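Pourquoi le chien tourne-t-il avant de se coucher ?
Et d'autres questions sur le sommeil des chiens

Si tu habites avec un chien, tu as déjà vu cela. Il arrive près de son panier, il gratte un peu avec les pattes, il fait un tour, puis un deuxième tour, et enfin il se laisse tomber avec un grand soupir. Chez nous, c'est Murov qui fait cela tous les soirs. Murov est un chien de 13 ans, avec le museau devenu blanc. Parfois il tourne si longtemps que ma fille lui demande s'il a perdu quelque chose.

Les ancêtres du chien étaient des loups. Ils ne dormaient pas dans un panier avec un coussin, ils dormaient par terre, dans l'herbe, dans les feuilles ou dans la neige. En tournant, l'animal aplatit l'herbe et fait une petite place ronde. On pense que cela pouvait aussi chasser un insecte ou une bête cachée dessous. Les savants ne sont pas tout à fait sûrs de l'explication, mais elle est celle que l'on donne le plus souvent. Le chien d'aujourd'hui a gardé l'habitude, même sur un tapis de salon où il n'y a rien à aplatir.

Combien de temps dort un chien ?

Beaucoup plus que toi ! Un chien adulte dort souvent la moitié de la journée, et un chiot ou un vieux chien encore davantage. Murov peut dormir 14 heures entre un matin et le matin suivant. Mais attention, il ne dort pas d'un seul coup comme les enfants. Il dort un morceau la nuit, un morceau après la promenade, un morceau pendant que nous mangeons (celui-là, je crois qu'il fait semblant).

Son sommeil est aussi plus léger que le nôtre. Si quelqu'un ouvre la boîte de fromage dans la cuisine, l'oreille se lève avant les yeux. Pour les loups, c'était utile de se réveiller vite. Pour Murov, c'est utile à cause du fromage.
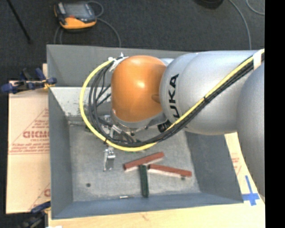

Est-ce que les chiens rêvent ?

Très probablement oui. Quand un chien dort profondément, on peut voir ses pattes qui bougent, ses moustaches qui tremblent, et on entend quelquefois un petit aboiement très faible, comme s'il venait de loin. Les chercheurs ont mesuré l'activité du cerveau chez des chiens endormis, et ils ont trouvé des moments qui ressemblent aux moments où les humains rêvent.

À quoi rêvent-ils ? Personne ne peut leur demander. On suppose qu'ils rêvent de leur journée : une balle, une odeur, le chat de la voisine. La petite chienne de mon ami Fergal Hanrahan s'appelle Emeck. Elle court en dormant, couchée sur le côté, avec les quatre pattes à la fois. Fergal dit qu'elle va plus vite dans son panier que dans le parc.

Si tu vois un chien qui rêve, ne le touche pas, même s'il gémit un peu. Un chien réveillé trop brusquement peut avoir peur, et un chien qui a peur peut mordre sans le vouloir, même un chien très gentil. Tu peux attendre que cela passe. Si tu dois vraiment le réveiller, appelle son nom doucement, en restant à quelques pas.

Les positions pour dormir

En boule, le nez sous la queue : le chien garde sa chaleur. Tu verras cette position plus souvent en hiver, ou quand le sol est froid.

Sur le côté, les pattes allongées : il se sent tranquille et il dort peut-être profondément.

Sur le dos, le ventre en l'air : il a sans doute chaud, et il a confiance. Le ventre a moins de poils, donc il se rafraîchit mieux ainsi. Ce n'est pas toujours une invitation pour les caresses !

Sur le ventre, les pattes de derrière tendues comme une grenouille : beaucoup de chiots aiment cela après le jeu, surtout sur un carrelage frais.

Où mettre le panier ?

Un bon endroit est calme, sans courant d'air, et pas dans le passage. Nous avions d'abord mis le panier de Murov juste à côté de la porte d'entrée, et il devait se lever chaque fois que quelqu'un sortait. Maintenant il est dans le coin du salon, contre le mur, et de là il peut nous voir tous.

Le panier doit être assez grand pour que le chien s'allonge, et le coussin doit se laver. Et puis, dans la maison, on peut faire une règle très simple : quand le chien est dans son panier, on le laisse en paix. Il faut l'expliquer aussi aux petits frères et aux cousins qui viennent en visite.

À toi d'observer

Prends un cahier et regarde ton chien, ou celui de tes grands-parents, pendant quelques jours. Chaque fois qu'il se couche, note l'endroit, la position et s'il a tourné avant. Tourne-t-il toujours dans le même sens ? Choisit-il une autre place quand il y a du soleil ? Tu peux aussi faire un dessin, c'est un modèle qui ne bouge pas beaucoup.

Quelques mots difficiles

Ancêtre : un parent qui a vécu il y a très longtemps.
Chiot : un jeune chien.
Gémir : faire une petite voix plaintive.
Museau : la partie de devant de la tête du chien, avec le nez et la bouche.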